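Is the Clureo service package worth it for emptying office bins?

Posted by Alcides Usuga, 1/5/25

Hello to all. I manage cleaning for a small office building, 38 rooms on two floors. Our supplier Vemby is offering us the Clureo, a robot with two arms which goes through the rooms in the evening and changes the bags in the wastebaskets. The offer is 966 per month with maintenance included, or 443 per month if we do the maintenance ourselves. We had it here for a trial, and I liked it more than I expected, but I have some doubts before I sign.

Most of our rooms have the small round wastebasket near a chair, and the corridor corners have bigger bins with a pedal and a lid. The salesman told me the small ones are "no problem" and about the pedal bins he was speaking less clearly. Also the bags we buy are the thin blue ones, very light, and I am afraid they stick together.

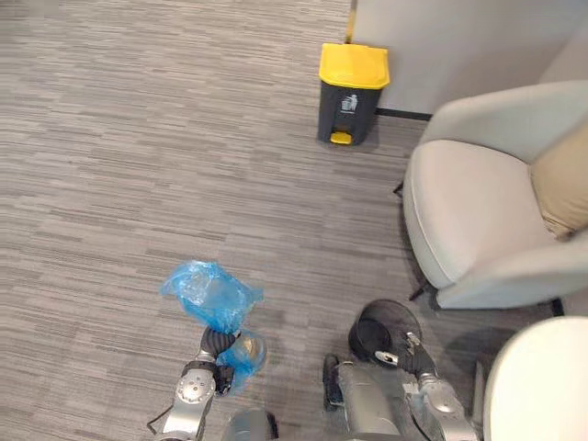
My second doubt is the maintenance. I have one technician in the house, he is good with doors and lamps, but he never worked with such a machine. Does somebody here pay the lower price and do the maintenance alone? What did you need to buy?

Thank you in advance and sorry for my English.

Stetsiuk
We have had the Clureo since last January, on the cheaper contract. Small baskets are fine if they are light and stand free. When a basket is pushed deep under a desk, it leaves it and writes it in the report, so you still need a person to walk through in the morning. With us it does 85 baskets in one evening, but the rooms are all the same and the doors stay open.

For the thin bags: open the pack and separate them by hand before you load the holder. It takes a few minutes. We changed to a slightly thicker bag and had less trouble.

Maintenance is mostly wiping the fingers and checking that the cables on the arms do not rub. Your technician can learn it. What he can not do is the calibration of the wrist. Vemby came twice for this and both visits were on a separate invoice, so ask for the visit price in writing before you choose.

mopandbucket
Too expensive. Hire a person.

Tiler
I would not sign for pedal bins until you see it done in your own building, with your own bins. Ours can press the pedal but the lid falls back when it moves the foot of the base, and we ended up doing all the lidded ones by hand. Maybe newer units are better, I can't say.

Also ask how long the contract is. Ours was two years and it renewed by itself.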